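Brurnano Travel Support Desk
Search tickets, resorts, ferries ... Go

Ticket 1025: Family booking at Plutitz Bay, child places missing after transfer to Davel Ferries
Status: Resolved
Category: Family packages / connecting transport
Priority: High
14 comments | 3 shares

Summary of the problem

The booking agent reported that a family package for two adults and three children had been confirmed at the Plutitz Bay resort, but that the connecting ferry reservation with Davel Ferries listed two adults only. The resort voucher was correct. The ferry voucher had been issued without child places, and the travelers had already received both documents by email.

The agent asked the Support Desk to confirm whether the children were entitled to board, and whether any further payment was due. The outbound crossing was scheduled for 8 a.m. in April, and the agent requested a reply before the final passenger list was closed.

Initial checks

The Support Desk opened the package record and compared it with the resort confirmation. All five travelers were present in the package record, with dates of birth entered for the three children. The record had been passed to the Wiegand reservation system without an error message.

The ferry reservation was then opened in Wiegand. The child fields were blank. The fare had been charged at the family rate, so payment for the children had been received even though their names did not appear. No refund or partial cancellation was found in the payment history.

The agent was advised not to make a second reservation for the children. A duplicate reservation would have been charged at the standard fare and would have required a separate refund request.

Action taken, first attempt

The reservation was sent again from the package record to Wiegand. The second transfer produced the same result – two adults confirmed, child fields blank. The agent was informed, and the ticket was raised to high priority.
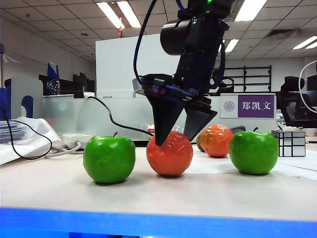 Why were the children's names removed from the ferry reservation but kept on the resort voucher?

The resort and the ferry company use different age bands. Plutitz Bay treats every guest under 12 as a child, while Davel Ferries divides the same guests into infants and juniors. The package record held the single code "child," and Wiegand left the ferry fields blank when it could not match that code to either band.

Action taken, second attempt

The Support Desk replaced the general code with the ferry company's own codes. One traveler was entered as an infant and two as juniors. The reservation was saved and sent to Wiegand a third time. All five names then appeared on the ferry reservation, and the family rate was unchanged.

A new ferry voucher was issued to the agent. The earlier voucher was canceled so that it could not be presented at check-in by mistake. The agent was asked to forward the new voucher to the travelers and to request that they delete the previous email.

Return crossing

The return crossing was checked separately, as it is held under its own reservation number. The same fault was present and the same correction was applied. During this check it was noted that the youngest traveler's car seat had not been carried over from the package record. The seat request was added by hand – Davel Ferries has confirmed it for the resort shuttle at both ports.

Charges

No additional payment was due from the travelers. A change fee of $80 had been applied automatically when the reservation was sent again. This fee was reversed in full, and the reversal is shown in the payment history under the ticket number.

Guidance for agents

Until the code table in Wiegand has been updated, agents who book a family package with a ferry connection should open the ferry reservation after the transfer and compare the passenger names with the resort voucher. Where a child is missing, the age band should be corrected in the package record and the reservation sent again. Agents should not contact the port office directly, as port staff are unable to edit package reservations.

Change fees that result from this correction will be reversed on request. The request should quote error code 3000 and the ferry reservation number for each direction of travel.

Closing note

The agent confirmed receipt of both new vouchers. The update to the code table is being tracked under a separate ticket and remains open with the Wiegand systems team.

Was this ticket helpful? 22 found this helpful
14 comments | 3 shares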